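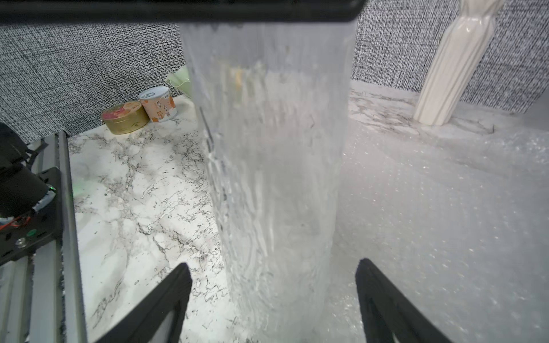
Acondicionamento de peças ocas em vidro e cerâmica. Notas da aula 11, módulo de Embalagem e Expedição. Docente: Vasiliki Vlachopoulos. Antes de escolher o material de proteção, classifica-se a peça segundo a geometria, a espessura da parede e o estado da superfície. Um vaso cilíndrico de vidro transparente, ligeiramente mais estreito na base e com textura irregular a imitar gelo, coloca um problema próprio: a superfície distorce o que está por trás e dificulta a leitura de fissuras à vista desarmada. Nestes casos a inspeção faz-se com luz rasante e completa-se pelo tato, com luva fina, do bordo para a base.

1. Triagem

As peças são dispostas sobre a bancada com folga entre si e separadas por tipo de boca. Bocas recortadas ou alargadas concentram a carga nos pontos salientes e exigem reforço local. Um gargalo estreito é tratado como zona de rotura provável. As paredes caneladas toleram melhor a compressão distribuída do que o choque pontual. O registo de entrada (ficha Lozano) é preenchido antes de qualquer embrulho.
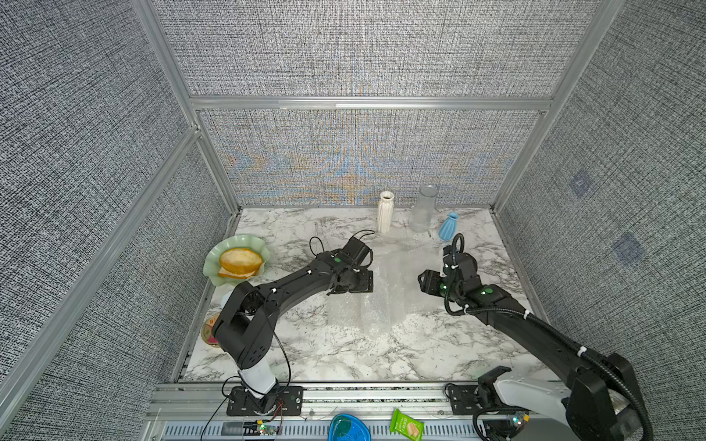 Fig. 2. Vaso alto canelado de boca recortada, recipiente cilíndrico de vidro e vaso baixo azul-claro de gargalo estreito.

2. Embrulho

A folha de plástico de bolhas é estendida na bancada sem tensão. Para peças até 20 cm de altura usa-se uma folha com 38 cm de largura; acima dessa medida, duas folhas sobrepostas. A peça é colocada junto a uma das margens e enrolada com pressão constante. O excedente nas extremidades dobra-se para dentro da boca e sob a base. Nas peças de bordo espesso e arredondado, o enchimento interior é facultativo, salvo indicação em contrário na ficha.

As dobras da folha criam zonas de espessura desigual. Convém alisá-las antes de enrolar, sem esmagar as bolhas.
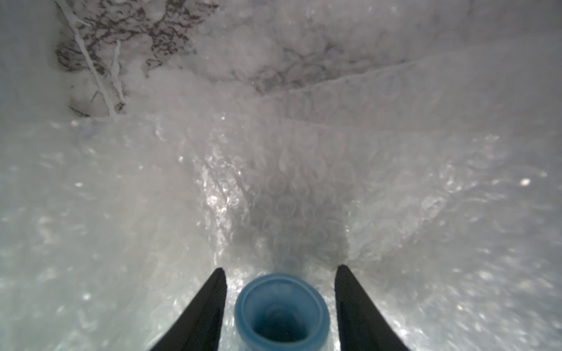 Fig. 3. Peça azul de bordo espesso sobre plástico de bolhas; notar a dobra central elevada.

3. Agrupamento

Os volumes embrulhados alinham-se na mesma direção antes de passarem à caixa. A transparência do material permite, em certos casos, reconhecer a cor do conteúdo, mas não dispensa a etiqueta. O método Gultdale prevê a etiquetagem no topo do volume; o método Usmont, na lateral. No exercício adota-se o primeiro.

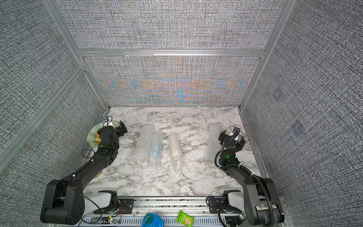 Fig. 4. Volumes cilíndricos em plástico de bolhas; no segundo a contar da esquerda distingue-se conteúdo azul.

4. Trabalho para entrega

Redigir a ficha de acondicionamento de uma peça à escolha, com esquema cotado do embrulho e justificação do número de camadas. Referência do exercício: 1763. Entrega a Stamatia Drakos, sala Plovden, até 20 de novembro de 2023.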